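Dunbar Theater Company
Board of Directors
Minutes of the regular meeting, 7 Sep 2023
Venue: Citov Hall, upper meeting room

1. Opening
The chair called the meeting to order. A quorum was present. The minutes of the April meeting were approved with one correction to the spelling of Raretti in item 4.

2. Legal aid for the guest designer
The board reviewed the position of the guest set designer, whose work visa was refused on second application. The company's lawyers have filed an appeal and expect a reply before rehearsals begin. The board agreed to continue paying legal costs and to send a letter of support on company letterhead. Members were asked to refer all press questions to the office - no separate statements are to be given.

3. Fall season
The artistic office reported that 414 subscriptions have been renewed. The opening production will run for four weeks at Citov Hall, which seats 255. A request from Raretti Playhouse to take the production afterward was received with interest. The board asked for a written offer covering transport, crew fees and insurance. 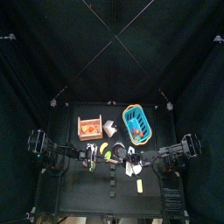
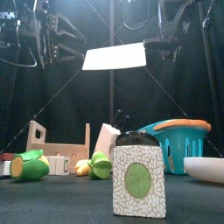 Tabletop with small wooden crate; patterned box with dark lid, toy basket and crate

4. Storage lease
The lease on the Claseven storage unit ends in the spring. The landlord has offered a renewal on the same terms, with a higher deposit. Two members asked whether the older flats and platforms should be kept at all. It was moved and seconded that the lease be renewed for one year and that a list of items for sale or disposal be brought to the next meeting. Motion carried, four in favor, one abstention.

5. Translation rights
The rights holder has approved the new English text, subject to a credit line in the program. The office will confirm the wording with the printer.

6. Other business
The lobby heating was raised again. The hall management has been written to and has not replied. A second letter will be sent.

The meeting was adjourned at 8:40 p.m.

Minutes prepared by the board secretary. Corrections should be sent to the office before the next meeting.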